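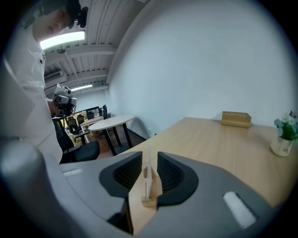 The Umolby Shelf is a reading challenge in which members read and review books from outside the genres they normally choose. It was set up by Zsófia Szabó, a book blogger, and takes its name from the street where she lived at the time. Reviews are posted to a shared blog and are open to comments from anyone.

Format

Members name a home genre when they join, such as crime, romance or science fiction. They then have a year to finish 40 books, of which at least eight must come from other genres. Each review has to be 170 words or longer and must be the member's own work. Rereads are allowed, but only where the first reading was before the member joined.

Poetry and plays count as full books whatever their length. Comics were left out at first and were let in after a vote - a decision that led several early members to leave.
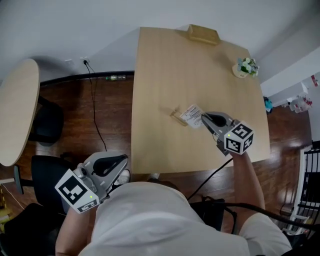

Audiobooks have always been accepted, provided they are unabridged. Members who fall short of the target stay on the list and may carry their total over once.

History

The challenge began on Szabó's personal blog, Farkas, and moved to its own site when the comment threads became hard to follow. The round that opened on April 12, 2022 drew 407 reviews, the most of any round so far. Historical fiction was the most reviewed genre in it, followed by memoir.

Related projects

Avov, a shorter challenge run by former members, covers translated fiction only. Its reviews are kept separately and do not count towards the Umolby total.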